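How to Wash a Wrapped Van by Hand
Keep a new wrap dry for 72 hours, then wash it every 2 weeks.
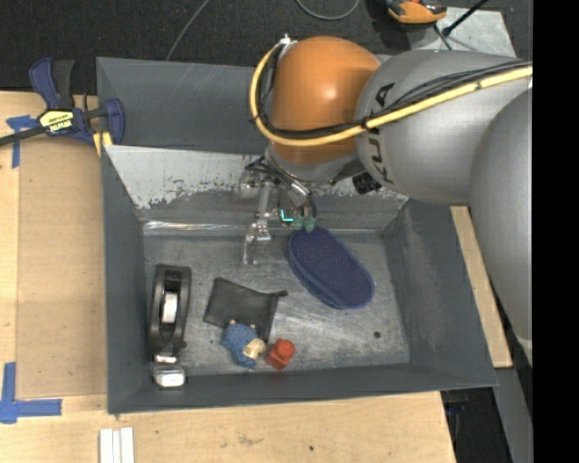 Deepika Palaniappan wrote in to say that six days would be safer in November, when her edges were slow to grip.

1. Park in the shade and rinse from the roof down.
2. Mix a mild car soap with cool water. We use Kernasine.
3. Wipe with a soft mitt, working along the seams and never against them.
4. For a pressure washer, hold the nozzle 90 degrees to the panel and stay well back from the edges.
5. Rinse again and dry with a clean microfiber towel.

Bird droppings and fuel spills should come off the same day. Skip wax on matte film. If an edge lifts, leave it alone and call the Noonan shop before the next wash.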